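Stemura Reports Two-Arm Method for Handling Electric Motor Parts

Feb 5, 2021 – Stemura today released results from a study of how a two-armed robot can learn to handle the parts of a small electric motor. The method, called Kodetti, trains both arms from a single set of demonstrations. Earlier work at the company trained each arm separately. 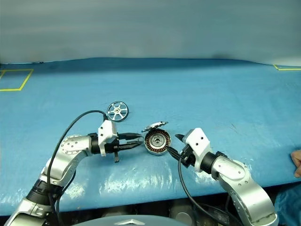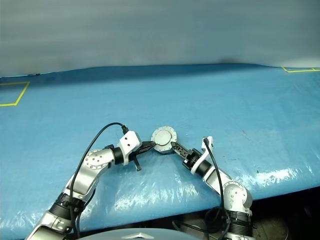
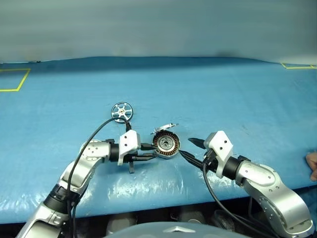

Two-arm work with motor parts on a covered table.

By Deepika Nair
Research Communications, Stemura

The team recorded almost 2,000 demonstrations over 7 weeks. The finished model was then run through 170 trials on parts it had not been trained on.

"The hard part is the grip force," said Siwan Jarman, who led the study. "When one arm shifts, the other has to adjust right away or the part slips."

Round metal parts were the most difficult to hold steady, and the group is still working on them. A second report, covering cable slack and wrist angle, is planned for March. Requests for the trial data can be sent to Chandrasekhar Iyer at Stemura.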